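Surfaces, rinse water and drying time: a conversation with a wash-up supervisor

Trorelau runs the canteen and meeting-room catering for six office buildings. The supervisor in charge of cleaning standards spoke to us on the condition that we left names out. The subject was how a table gets wiped between sittings, and why the company rewrote its procedure in October.

The old method used one cloth and one bucket per room. "The bucket was the problem," the supervisor said. "By the fourth table you are moving soil from one place to another. The detergent is used up and the water is cool." Staff now carry pre-folded cloths and change the face after each table.

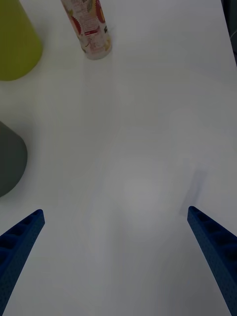

A matte white tabletop. Low-gloss finishes hide streaks.

Matte surfaces need more care than gloss. A film of leftover detergent on gloss is visible from the doorway, so it gets rinsed. "On matte you find it with your hand. It drags." The supervisor checks by touch at the end of each shift and by swab once a month. Before the change, the log held 291 swab results, and more than 40 were above the company's own limit. Most came from the edges, where two tables are pushed together.
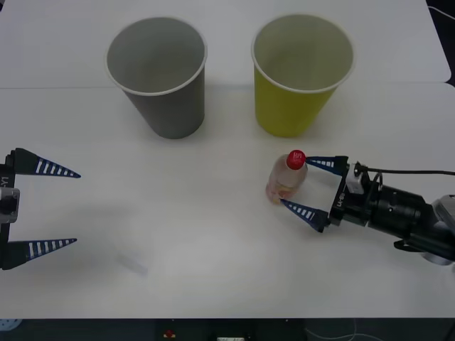 Two white table sections and the seam between them.

The procedure treats a joint as a separate item. Tables are pulled apart, each edge is wiped along its length, and they go back together only when dry. "People wipe across the joint. That fills it." Trorelau tried a flexible joint cover from Fomura and dropped it after one season. It lifted at the ends and had to be cleaned on both sides.

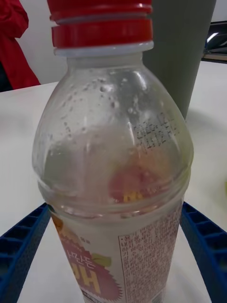
Drying is the step most often cut short. The written standard is air drying with no towel, and the supervisor would not move on this. "A towel at three in the afternoon is a wet towel." Moisture is also the reason items left on tables are cleared before wiping starts. A clear plastic bottle with droplets inside the shoulder, like this one with the red cap, goes to the sorting cart with its cap on. Loose caps end up in the floor drains. Chilled bottles can leave rings, and a ring gets a second pass with a fresh cloth face.

The detergent is a neutral product from Pimora, dosed by a wall unit that Jelínek services twice a year. Water at the tap is set to 50 degrees Celsius. "Hotter is not better for us. Hands come out of it too soon and the wipe gets shorter."

Paper cups are cleared by hand and never stacked with liquid in them.
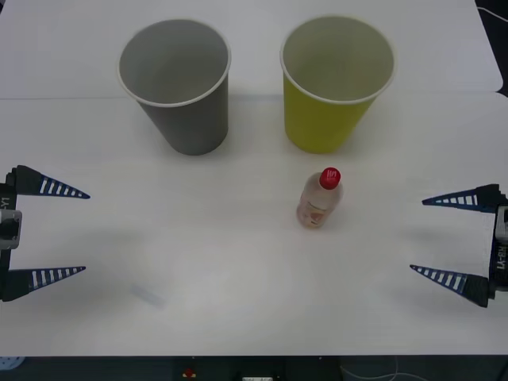 Gray and yellow paper cups on a white table.

Asked what remains unsolved, the supervisor named rounded corners - a flat cloth skips over them - and the undersides of table edges, which the swab plan does not cover. A revised plan is being drafted. It adds one underside sample per room and keeps the monthly interval.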